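Jiltden Automation Program
Equipment Planning Grant: Interim Progress Report
Submitted to the Erent Fund, 27 April 2023

1. Purpose of this report

The grant supports the planning and purchase of one bench-mounted robotic arm cell for the Jiltden teaching laboratory. Under the terms of the award, the program is required to complete a simulation study before any purchase order is placed. This report covers the work carried out since the award was confirmed in December, the present state of the budget, and the decisions for which we seek the Fund's approval.

2. Room and bench layout

The simulation study began with the bench. Three table positions were modeled, and the arm was tried at a corner mount and at a mid-edge mount in each. Moving the base to a corner leaves the middle of the tabletop clear for work. It also places the full weight of the arm over one leg, and the furniture quotation has been revised to include a stiffer frame. The model room was furnished with storage and a child-height chair so that clearances to ordinary classroom furniture could be checked at the same time. 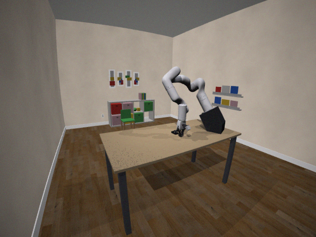 3. Reach and working area

The second task was to establish how much of the bench the arm can use. The Fund's reviewers asked last year whether a smaller and cheaper arm would be enough. We ran 103 simulated poses with the candidate arm and 103 with the smaller model offered by Drukora. The smaller arm could not complete 14 of the poses, most of them at the far end of the long table.

Overhead views were the most useful for this task, as they show the fold of the links and the unused bench in a single look.

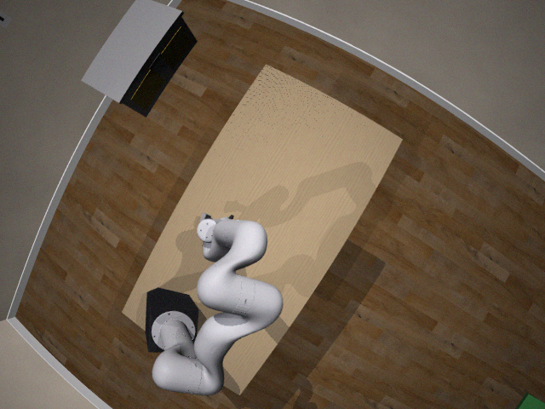

A shorter bench was also considered. It would reduce the furniture line by a modest amount, but student groups would have no space to set out parts while the arm is in use. The program therefore recommends keeping the long bench and the larger arm. Stubbs has confirmed that its quotation for the larger arm will be held for 18 weeks, and that the mounting plate is included in the price.

4. Gripper and camera

The original budget listed the gripper and the wrist camera as one item. Quotations received from two suppliers show that they are better bought separately - the combined unit carries a longer lead time and a service contract we do not need. The simulated camera was given a wide view so that both fingers and the parts beyond them would remain visible during an approach. Small numbered dice were used as test parts, their faces giving a simple check of whether characters can be read at working distance.
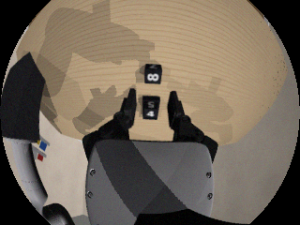
Prepared by Haf Maddocks, Equipment Planning Lead

The wide lens brings the fingers, the parts and a good share of the bench into one view, at the cost of dark corners and some bending of straight edges. For teaching purposes this is acceptable. A narrower lens would call for a second camera mounted on the wall, along with cabling and a bracket that are not in the approved budget. We propose to proceed with the wide lens and to hold the second camera as a later option.

Shadows on the bench remain a concern. The simulated lighting is overhead, and the arm darkens part of the surface on which it is working. A side lamp has been added to the list of minor items and can be met from the existing allowance.

5. Budget position

Spending to date is limited to software licenses and staff time, and both are within the approved amounts. No equipment has been ordered. The separate purchase of gripper and camera produces a saving of 5 percent on that line, which we ask to transfer to the bench frame. Delivery, floor protection and electrical work are unchanged from the original submission.

6. Remaining work

Folded poses close to the base are still under review. The installation drawing must allow for the lowest bend of the arm where it passes beyond the edge of the bench, and the guard rail cannot be priced until that distance is settled.

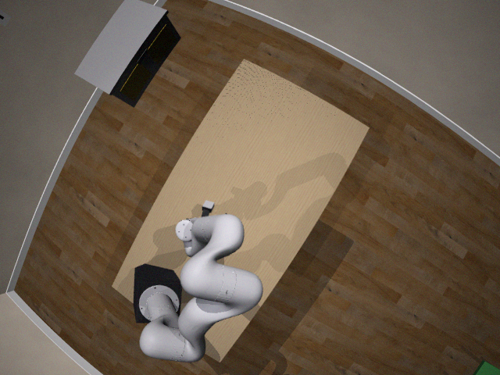
Figure 4. Folded pose from overhead, with one small block on the bench.

The following approvals are requested:

Purchase of the larger arm from Stubbs within the quotation period.
Separate purchase of the gripper and the wrist camera.
Transfer of the resulting saving to the bench frame.

On approval, the program will issue the purchase order for the arm first, followed by the bench. The guard rail specification will be sent to the Fund as an addendum to this report.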